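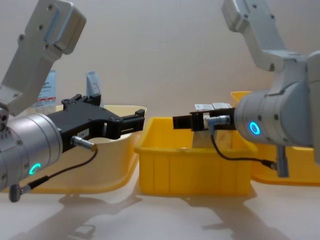

Keeping cell 21 in step

The two-arm sorting cell at Ostex in Jornthorpe is checked every Monday before the first shift. The job takes 47 minutes if nothing is wrong.

It starts with the gripper cables. Each one hangs in a loop below the wrist, and a loop that is too short will pull on the plug as the wrist turns. The plugs are screwed in, so they are tightened by hand and left alone – a spanner cracked one in May.

Next come the fingers, wiped and tested on a gauge block from Leinonen. Worn pairs go back to the Clendgate workshop, usually after some 573 hours of running.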